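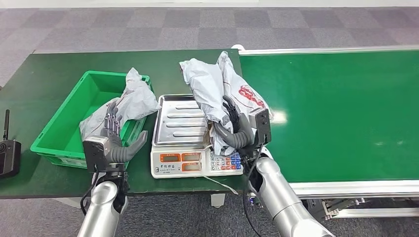

Bagging and weighing station, left hand by the crate, right hand on the bags at the scale.

2020-01-23
To: Sofia Pacheco
From: Nelu Oprea
Re: Weighing cell, equipment spending and what's next

Hi Sofia,

Quick one before you sit down with the Murnico people, and sorry it's a bit all over the place (I've been going through quotes since breakfast).

The station is laid out the way we drew it in September: crate on the left, scale in the middle, conveyor butted up to the right end of the table. Both arms have their hands on and we're doing the handling work with plastic bags, plain ones and printed ones. Bags are miserable things to pick up! They fold, they puff up, they hang over the edge of the tray, and then you wonder what you're weighing. I'd much sooner spend on that problem than on a prettier table.

So, money. The conveyor is paid for and so is the scale. What I'd like to add this round is a second scale, same model, so we aren't stuck if the first one goes down. I've put $200 against it. The steel tray with the ribs has been fine for us and I don't see a reason to shop around.

Spare fingers are the bigger item. Zarnent quoted $1000 for a set and wants 3 weeks to deliver, Figueiredo is cheaper but can't give me a date, and I don't trust a quote with no date on it. I'm leaning Zarnent. If you'd rather hold off until the next payment comes in, tell me soon, I can live with one set for a while but not all the way through testing.

Cabling still needs a line of its own. The scale lead runs across the tabletop to the front edge and I'd like it in a proper channel, plus sleeves for the cables coming down from the right wrist. Small stuff, I've lumped it in with consumables.

Not asking for: a longer belt. Terus offered us one and it's a nice piece of kit, but we'd have to move the table and redo the arm positions, and that's two weeks gone.

Could you check whether the spare fingers can go under equipment or have to sit under repairs? The grant wording reads both ways to me. Once I know, I'll send the revised sheet and get the scale ordered.

Nelu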